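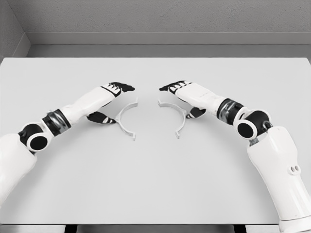
Contrôle des serrures et fermetures de la maison - à refaire chaque année en février, avant les vacances d'hiver

Porte d'entrée, cylindre et béquille : conforme. La clé tourne bien, un peu de graphite quand même (jamais d'huile, je sais que c'est tentant !). Les 4 vis de la gâche ont été resserrées.

Porte du garage : à revoir. Le verrou du bas ne descend plus jusqu'au fond et on sent du jeu quand on pousse avec l'épaule. Zohreh Shojaei, de chez Jondness, est passée vers 9 h et propose de changer la tringle complète. Devis attendu.

Fenêtres du rez-de-chaussée : conforme, sauf celle de la buanderie, dont la poignée à clé ne verrouille plus. En attendant la pièce, on garde le volet fermé le soir, même quand il fait doux et qu'on aimerait bien laisser entrer un peu d'air.

Détecteur d'ouverture Akstead, couloir : piles changées, essai fait deux fois.

Éclairage extérieur : il s'allume à environ 38 secondes d'intervalle quand le chat des voisins s'en mêle - sensibilité baissée d'un cran, à surveiller.

Double des clés : un jeu chez ma sœur, l'autre introuvable. Si d'ici un mois il n'a pas reparu, on change le cylindre, tant pis pour la dépense.

Portillon du jardin : non vérifié, gonds pris par le gel.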